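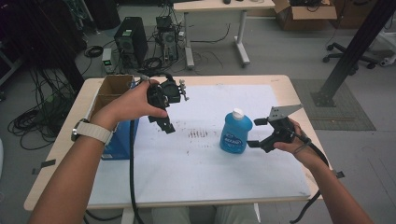
Walking the old coast defenses at Tasside, worth it in October?

ferrytale_18
Hi all, my brother and I are planning 2 days on the coast and he's the WWII nut, I'm the driver. We've got the Basthorpe museum on the list already. Is the battery walk at Tasside worth half a day, or is it just lumps of concrete in a field? He wants to see the casemates and I mostly want lunch.

mudlark_jo
Lumps of concrete in a field, but really good lumps! There are 419 steps if you go up from the harbor side (my knees counted every one) and the view from the top gun position makes sense of the whole thing, you can see why they put it there. Bring a flashlight for the lower casemate.

KsaweryL
I'd skip it, sorry. I did both last fall and Basthorpe has the maps, the letters and the landing craft, and at Tasside there's one sign and half of it has peeled off. If you only have 2 days I'd give the museum a full morning and then do the cemetery.

mudlark_jo
Wow, hard disagree. You can look at maps at home. Standing in the actual place is the whole point for me.

KsaweryL
Sure, if you already know what you're looking at. I didn't, and I spent an hour staring at a drain. Museum first at the very least.

ferrytale_18
Ha, ok, museum first then the drain. What about stuff to bring? He's talking about packing half the house.

gallardo_fan
We keep one box for trips and it gets filled up the night before. Boots, towels, the thermos, all of it. The salt up there gets on everything.

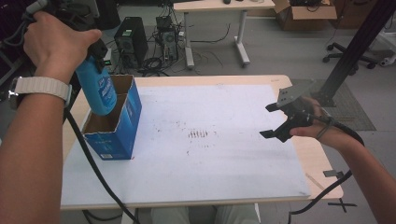 Blue spray bottle, blue box

mudlark_jo
Boots yes. The path behind the second bunker is clay and it does not let go.

gallardo_fan
Oh and parking! The lot by the chapel was full by 10 when we went, so we left the car at the Mondia hotel and had a late breakfast there. Around 300 yards to the trailhead and they were nice about it.

KsaweryL
They charge now, fyi. Still the better option.

ferrytale_18
Good to know. Is there a guide you'd recommend, or do we just wander?

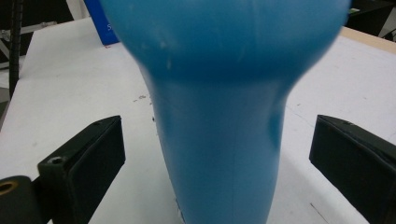 He read somewhere about a man who grew up in the village and does a walk with his dad's stories from the war years. I'd happily pay for that if it means I don't have to hear my brother's version.

mudlark_jo
That'll be Dardo Montecinos. Go! He starts at the chapel at 2, and he takes the short way up.

KsaweryL
Ok, with Dardo I'd do Tasside too. Ask him about the drain for me.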